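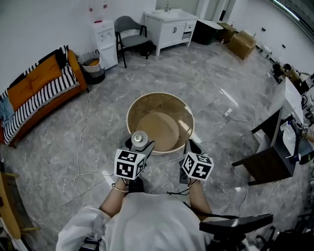
To: Lastora residents list
Date: 2018-02-24
Subject: Re: Furnishing of the ground floor sitting room

Dear residents,

The Flustden housing office acknowledges the message quoted below and provides the following response.

The orange wooden-framed sofa and the gray upholstered chair will remain in the sitting room. Both are listed on the building inventory and must not be moved to private units. The black and white striped blanket is not on the inventory. Its owner may leave it on the sofa for general use or collect it before the end of June.

The water dispenser is serviced under our agreement with Jullel. Residents are asked to keep the cabinet door below it clear and to report faults by email, quoting unit number and reference 1420.

The wicker basket beside the sofa is available for shared items. Wet towels should not be placed in it, as the liner is difficult to launder.

The round basin with the wooden rim may be used on the marble-patterned floor. It should be put away after use so that the walkway to the chair is not obstructed.

A replacement cover for the sofa cushions has been quoted by Rahimi at $42 per cushion. The colour has not yet been decided.

Housing Office, Flustden

> From: Unit 25
> To: Lastora residents list
>
> Could the office please confirm which pieces in the sitting room belong to the building? We would also like to know whether the basket is for everyone, and whom to contact about the water dispenser.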